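Home Topics Unanswered Robotics Log in

Wrist-camera policy scores great on validation loss, then misses the hook. What am I measuring wrong?

benchmouse42

I'm trying to reproduce the Maihi result on our own setup (a pick-from-pegboard task, behavior cloning from wrist cameras, nothing exotic). I have 3,122 teleoperated episodes. I split them at random, train, and the validation loss looks lovely. Then I run it on the arm and it wanders up next to the tool and closes on nothing. The board has stuff like an adhesive tube and a red and yellow screwdriver, with white hook clips, so there's plenty to look at from the wrist.

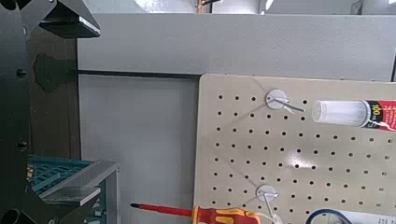 Does a low validation loss mean the policy will succeed on the robot? I assumed so going in, and I've now read enough to know the two can come apart badly, since the loss only scores actions on states the human visited.

So what should I be reporting instead? I've got one training run per setting and I've tried the Seson augmentation on and off. Off looked better, which is the opposite of what the writeup says, and it's driving me a little nuts.

3 Nov 2022

gantrygoose

Your split is the first thing I'd fix! If you shuffle everything and cut, neighbors from the same recording session end up on both sides, and the network just has to remember the lighting and where the clips were. Split by session. I did this on our Rorkine data back in April and my nice loss curve fell apart in one evening (then the rollouts finally started to agree with it, so I forgave it).

Also, one run per setting tells you very little. I use 5 seeds and report the spread. Half the "improvements" I was excited about last spring went away when I did that, and I'd bet your augmentation on/off thing is in the same boat.

Pay attention to thin stuff too. Our board has white stands with skinny rods, and a paint roller with a fluffy white cover hanging off to the side, and pale things over a pale board are where I'd expect a small camera to struggle.

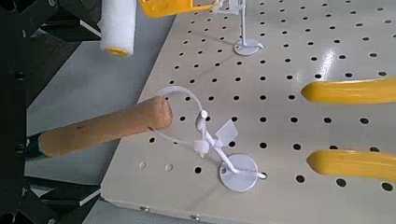 How many rollouts do I need before I can compare two policies? It depends on how far apart they are, but if the gap is a few points you'll need hundreds per policy, and I'd put the confidence interval right in the table.

For what it's worth I ran 600 for the final comparison and it took forever. Do the two policies interleaved, A then B then A, so a drifting gripper calibration doesn't land on just one of them.

quietservo

More data. We went past 1,936 episodes and it got better.

benchmouse42

Re-split by session last night and the loss roughly doubled, so gantrygoose was right about the leak. Starting the seeds now. quietservo, was that the same board layout for all of them or did you move things?

Contact Copyright Rustden Help Back to top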